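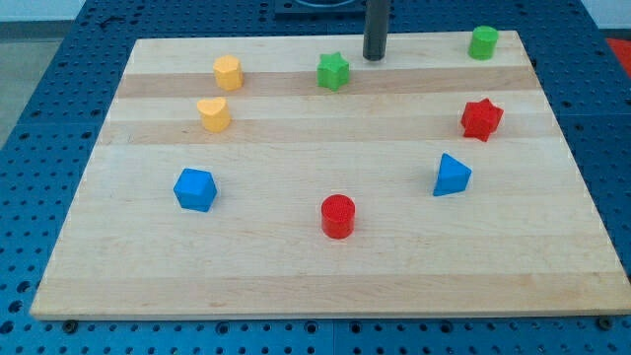 Entwistle
Staff Writer, Home and Workshop

The shape blocks come out of the bag first. At the Wivport toy library, which opens at 4 in the afternoon, they are usually on a table before the front desk has its lights on.

Shape blocks are a humble part of the collection. There are stars and hearts, and chunkier pieces with flat sides that adults have trouble naming. A yellow heart is about as fancy as it gets. Most are small enough for a child to close a hand around, and that is how they leave the building, in coat pockets and the bottoms of strollers.

The library lends 3,121 items, and loose blocks are the ones it replaces most. A set can be borrowed for 31 days. Sets that come back short go on a shelf at the rear, where they wait for a match. A green star from one set will often finish another, even if the green is a shade off. Families don't seem to mind.

What goes under the blocks matters too. Carpet is quiet, but tall pieces tip over on it. A bare metal table is loud and cold on the elbows. The library has settled on wide wooden boards, pale strips joined side by side with a darker one here and there. Children use the dark bands as roads or rivers, or as the line a brother may not cross.

The boards pick up scuffs. Staff wipe them with a barely damp cloth and leave them flat overnight. The one that was stood against a radiator at the old Raststead branch warped in a single winter and now holds up potted plants.

For parents buying their own, the staff at Prondance, the toy store across the street, suggest starting with a mixed handful – three stars are less useful than one star and two things that stack. A matte surface grips better than a glossy one. Hearts lie flat nicely but make poor towers when stood on the point, a fact most four-year-olds prefer to check for themselves.

Returns are taken at the side door until closing. Loose pieces can go in the box next to it.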